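Lo que aprendí cenando sola a las siete

2025-01-29

Cuando llegué a Skusholm en septiembre, lo primero que me costó no fue el frío ni el idioma. Fue la hora de la cena. En mi casa se comía tarde, con ruido, con la televisión puesta y con alguien que siempre llegaba cuando el arroz ya estaba pegado. En la pensión donde alquilé mi primera habitación, la cocina se cerraba a las ocho y media, y a las siete ya olía a patatas hervidas en todo el pasillo.

Escribo este blog en español porque es la lengua que estudié con más cariño, aunque no es la mía, y pido paciencia con los subjuntivos. Una lectora me preguntó hace poco cómo se organiza uno para comer cuando vive solo y trabaja lejos, y le prometí una entrada entera. Me ha salido más larga de lo que pensaba.

Durante los primeros meses comí muy mal. Compraba cosas sin plan en el supermercado de la estación, casi siempre con hambre, y luego tiraba la mitad. Una vez apunté en un cuaderno todo lo que gastaba en comida y al final del mes la suma era de 3792 coronas. Para una persona sola, que además desayuna un café y nada más, me pareció una vergüenza. En aquella lista había cuatro botes de pesto. No recuerdo haber comido pesto tantas veces.

Entonces empecé a cocinar los domingos. Mi sistema es muy simple y lo copié de mi abuela, que cocinaba para una semana porque trabajaba en la cooperativa de Henum y volvía de noche. Ella hacía una olla de legumbre, una olla de caldo y una bandeja de verduras al horno, y con eso se arreglaba. Yo hago lo mismo, pero congelo la mitad. La legumbre que mejor aguanta es la lenteja pequeña y oscura. Los garbanzos también se congelan bien, si se dejan con un poco de su líquido. La patata, en cambio, no: al descongelarla queda como arena mojada, y la sopa entera sabe a esa arena.

El caldo merece un párrafo propio. Guardo en una bolsa las puntas de las zanahorias, lo verde del puerro, los tallos del perejil, y cuando la bolsa está llena la pongo a hervir con una cebolla cortada en dos y quemada un poco por la cara plana. Esto de quemar la cebolla lo leí en un libro viejo de cocina que compré en el mercadillo de Ivby, y cambia mucho el color. No le pongo sal hasta el final, cuando ya sé para qué lo voy a usar.

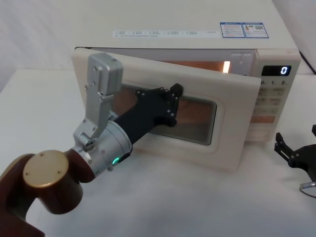 Para las noches de entre semana tengo otra regla, que es no estar en la cocina más de 25 minutos. Llego a casa a las seis y cuarto, con el abrigo todavía húmedo casi siempre, y si empiezo algo complicado acabo comiendo pan con queso de pie. Así que saco una ración por la mañana y la dejo en la nevera, y por la tarde sólo tengo que calentarla y hacer algo fresco al lado. Una ensalada de col con vinagre, por ejemplo, o un pepino con yogur y eneldo - el eneldo aquí se pone en todo, y yo me he acostumbrado más de lo que quiero reconocer delante de mi familia.

También aprendí a poner la mesa. Parece una tontería, pero los primeros meses cenaba delante del ordenador y después no sabía decir qué había comido. Ahora pongo un mantel pequeño, un vaso de verdad y un plato de verdad. Si la sopa es de hace cinco días, en un plato hondo parece de hoy. Los platos son de la marca Kneževič, blancos con el borde azul, y los compré de segunda mano a una vecina que se mudaba. Me costaron 57 coronas los seis, y uno ya lo he roto.

Lo más difícil sigue siendo cocinar cantidades pequeñas de las cosas que no se pueden guardar. El pescado, sobre todo. En la pescadería me daba apuro pedir un solo filete, me parecía que molestaba. Un día me atreví, y el pescadero me lo envolvió con el mismo cuidado que si fuera para una boda. Desde entonces voy los viernes. Lo hago en la sartén con mantequilla y unas alcaparras, y me lo como despacio, con la radio.

A la lectora que preguntaba le diría que empiece por una sola olla. Las lentejas mismas. Que apunte en la tapa la fecha con un rotulador, que luego todo lo congelado se parece, y yo más de una vez he descongelado compota de manzana creyendo que era puré de calabaza. Con pimienta no está tan mala.

La semana que viene quiero escribir sobre el pan de centeno, si consigo que me suba la masa madre. Llevo 13 días dándole de comer y todavía huele a pegamento.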